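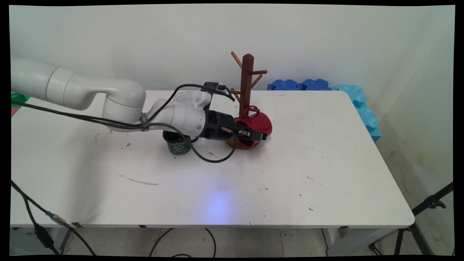 Section 3. Safety rules for the shared manipulation cell

The purpose of this part of the project was to write a short set of operating rules for the tabletop arm in the Carnham lab and to check whether student operators could follow them without supervision. The existing rules were one page long and covered only power-up and the emergency stop. They did not mention cable routing, the state of the work surface or the placement of objects before a run. All three matter in the mug task, where the arm has to grasp a mug and deal with a mug tree standing near the back of the table. With the gripper closed on the red mug, the cable at the wrist droops in a loop onto the tabletop, and the green mug stands partly hidden under the wrist. Rules 2 and 4 below address these two conditions.

3.1 Method

Benedicta Nartey and Venkatesh Nair drafted the rules in May. Aravind Kulkarni reviewed them against the risk assessment form used by the department. The draft was then applied to 200 runs of the mug task. The operator filled in a checklist before each run and logged any deviation after it. Runs stopped by the operator were kept in the log and marked as stopped.

3.2 Rules as adopted

Rule 1. The operator stays outside the reach of the arm whenever the drives are enabled. Objects are reset by hand only with the drives off.

Rule 2. Cables on the arm are strapped at the forearm. Slack at the wrist is checked through the full range of wrist rotation before the first run of a session.

Rule 3. Cables on the floor are kept clear of the place where the operator stands.

Rule 4. Any object that is not the target of the grasp is placed where the wrist and forearm will not pass over it at low height. If the task requires a second object close by, the approach is first tested at reduced speed.

Rule 5. A camera bracket that has been moved or bumped is reported, and calibration is repeated before logging continues.

3.3 Results

Deviations were logged in 44 of the 200 runs. Most fell under Rule 4 - usually a second mug left where it had ended up after the previous run. Rule 2 came next. The log has no entries under Rule 1, but this depends on self-reporting and should be read with care.

Two operators found the wording of Rule 4 unclear. "Low height" is not defined, and we did not agree on a value. Chandrasekhar Mudaliar suggested using the height of the tallest mug plus a fixed margin - this has not been tested.

3.4 Open items

The checklist is still on paper. Rule 5 needs a named contact for reports outside lab hours.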